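Corrugated board is the wavy stuff most boxes are made of, and I've been fond of it for years. It's a fluted sheet glued between two flat ones, and that's where the stiffness comes from. I grew up near the Pirnden mill, which at its peak turned out 4000 sheets an hour – you could smell the starch glue from our kitchen!

Flutes come in several sizes, and the bigger ones cushion better. 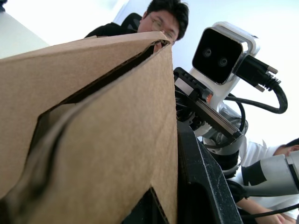

Damp is the great enemy, as it softens the glue. Old board gets pulped and used again, though the fibres shorten each time round.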